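Print
E-mail

December, first cold week

Up at six to get the Odach before the lot opened. Shu-fen Lam had the keys at the desk and a sheet for me to sign. She has been with the test group two years longer than I have and still reads every line of the loan form out loud. The car is the long-wheelbase version, dark green, with 338 miles on it when I pulled out.

We have the four finalists for the winter comparison now. The Odach, the Nelow, the Wan wagon and the Skonstead. I drove the Nelow most of last week and my notes on it are done except for the night driving. The headlights are fine on low beam and poor on high. I wrote that down and then crossed it out and wrote it again with the road name, so no one can say I was on a bad stretch.

First impression of the Odach is the seat. It is flat and hard and I got out after the first hour with no backache at all. The Nelow seat feels better in the lot and worse by lunch. I don't know how to score that. The form has one box for comfort and it wants a number.

Took the river road out and the highway back. Steady wind from the west. At 67 the Odach makes a low hum from the rear, right side, which goes away if you slow down a little. Could be the roof rails. Shu-fen thinks tires. I will ask for the pressures to be checked tomorrow and run the same piece of highway again.

Fuel was worse than I expected, but the heater was on full the whole way and I should be fair about that. The Wan did the same route in milder weather. I have asked for everything to be run again on one morning, all four cars, and was told we don't have the drivers.

Argued on the phone over price. The Odach as tested is 600 dollars more than the Skonstead and comes without the heated wheel. Shu-fen says buyers in that class look at the payment and not the sticker. Maybe so. I still want the difference in the first paragraph.

Cargo test put off again. We are supposed to load the same household things into each car and see what fits with the rear seats up. The Skonstead has the bigger opening but a high floor, and I hit my shin on the hitch cover twice just looking at it. 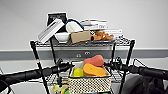 Wire cart, top shelf full.

Home by five, already dark. Cleaned the salt off my boots and typed up the morning notes. Need to find my good tire gauge - I think it is still in the door pocket of the Nelow. Votes are due before the holiday and I have the Odach and the Wan almost level. Early start again tomorrow, highway first.

Print
E-mail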